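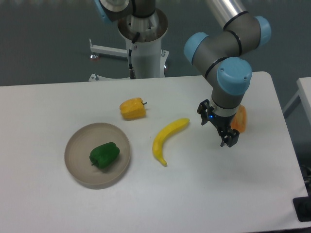
The sorting cell at Tallen, with the green pepper in the plate and the gripper near the banana.

Visit to the Tallen handling lab, Merport

I went over to Merport in November for the afternoon visit, which was limited to a small group and started at half past one. I had asked to see how one cell is kept running day to day, as we are thinking of setting up something similar at our own place and I am the one who will end up looking after it. Tanveer Magsi, who runs the cell, gave me most of two hours.

The job itself is simple. Toy fruit and vegetables are put out on a white table and the arm moves them into a round plate with a low rim. There was a banana, and peppers in green, yellow and orange. The arm is a grey and silver one with light blue caps on the joints, and it carries a black two-finger gripper. A second arm stands on a white pedestal behind the table. We kept to the first one.

Tanveer started with the table, because he says most of his faults begin there. The working height is stored in the program, and if somebody leans on the table or catches it with a trolley, the fingers come down too high or too low. Too high and the banana slips out. Too low and the fingertips press on the surface and the arm stops itself. His check is done each morning before anything is picked. The arm goes slowly to three points near the corners, the gripper shut, and he slides a strip of card under the fingertips at each one. If it drags slightly at all three, he carries on. If it doesn't, he adjusts the table feet and does it again. The whole thing takes ten minutes when it goes well.

The plate has its own position in the program too. He used to mark its place with tape, but the tape edges lifted and he stopped. Now he sets it down by eye and teaches the centre again by hand, which he says is quicker than it sounds.

The gripper gets the most attention. He keeps a log for it in a ring binder and let me look through. The finger linkages are wiped and checked for play every 400 cycles, and the count stood at 3,054 on the day I was there. He holds each finger between thumb and forefinger and rocks it. A little movement is normal. If he can hear a click, the pins come out and are looked at. He had one page for a fault last spring, when the left finger was closing late and knocking the peppers round before gripping them. The cause was a pin that had worked its way out by a hair. It was pushed back and a new clip fitted, and it has not come back — the entry ends there.

Spares come from Rarnik, apart from the cables, which Papadakis makes up to length. The gripper cable is the part he changes most. It flexes every time the wrist turns, and he has learned to leave a longer loop at the wrist than he first thought was needed. A loop that is too long catches on things, so he runs the wrist to both ends of its travel by hand after fitting one and watches the cable the whole way. I wrote that one down and underlined it.

I asked about the shiny surfaces, as we have had trouble with those. He said the green pepper was the worst for his camera under the old ceiling lights, and the yellow one hardly gave any bother. The lights were changed and the settings redone. He keeps the old settings in a file called Run 151 in case he ever has to go back to them.

The restart procedure is one laminated sheet. Clear the table, open the gripper, move the arm up by hand control, reset, then one slow cycle with a hand near the stop button. He has everyone do it in front of him before they are allowed to use the cell alone. I had a go and forgot to open the gripper, so I did it twice.

Practical notes for anyone going: parking is behind the building, bay 254 was free when I arrived, and you sign in at the side door. Bring shoes with closed toes or you will be lent a pair. Tea was at half past three. Tanveer has promised to send me a copy of the log sheet and I will pass it round when it comes.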